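Saturday, shed, start 4 pm

Picking up the Eseck sliding door job again. Sim only today, the real arm stays parked till the wrist cable gets re-crimped. Scene loads fine off the Gredon export, I had to redo the door joint by hand as it came in as one solid lump. Now two panels, left fixed for the moment, right one free on the track.

Track travel set to 1,340 mm. Check that against the tape measure, I wrote it on the back of a parts bag and the 4 might be a 9.

Wrist cam first. Can get in close to the glass no worries, problem is the pitch. Gripper open, way too much tilt on the door, and the pose solver thinks that's level. It isnt. Suspect the camera mount transform is still the old bracket.

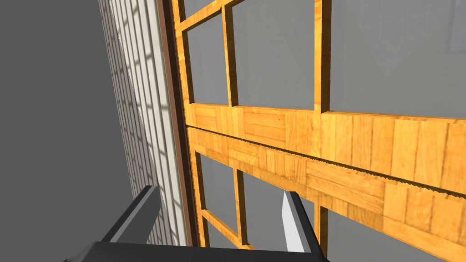

Wrist view at the door, fingers open, nothing gripped.

Also see the mid rail, saw-tooth edge along the dark seam. Mesh or texture, dunno. Leave it unless it messes with contact.

Swapped in the Rerby bracket numbers. Bit better, not right. Reran from the saved start pose, logged 1,630 steps before I killed it. Left arm keeps coming up too high. Looks like a sign flip on the shoulder, same thing we had on the Nwosu rig in January, so whoever fixed that one please put the patch in the shared folder and not on your own laptop!!
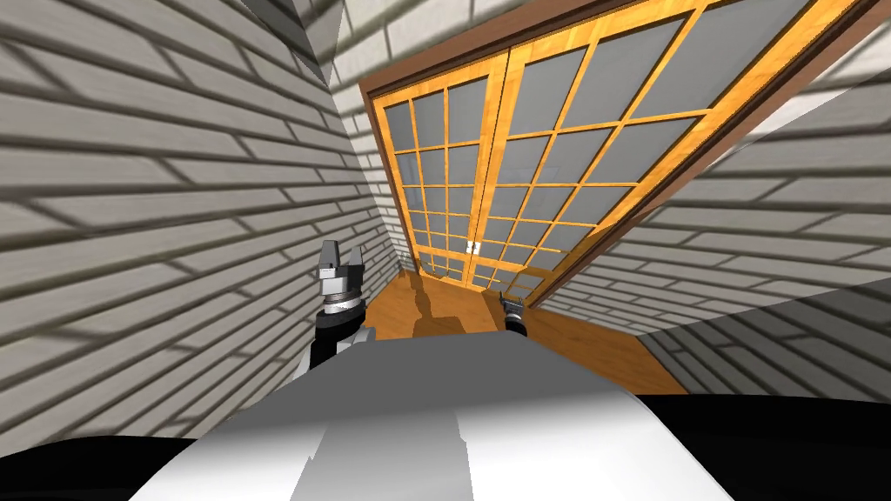 Head view looking down to the door. Both grippers empty, left one up near the brick, right one out by the right panel.

Handles are the two little white ones side by side where the panels meet. Small target. Going to try hooking with one finger before bothering with a proper pinch, pads are slippery in sim unless friction is cranked and I dont trust it cranked.

Arm shadow on the floor is confusing the depth guess too, I reckon. Try with shadows off, same seed, compare.

Longest run so far 2,844 steps, no handle contact in the log. Runs take about 4 minutes each on the old desktop, fan going mental.

To do
- shoulder sign, left side
- bracket transform, measure it properly with calipers
- shadows off run
- remeasure track
- order crimp pins, we're out
- colour the two arms differently in the viewer so I stop mixing up the plots

Left the desktop on with the log copying accross. Dont switch it off at the wall.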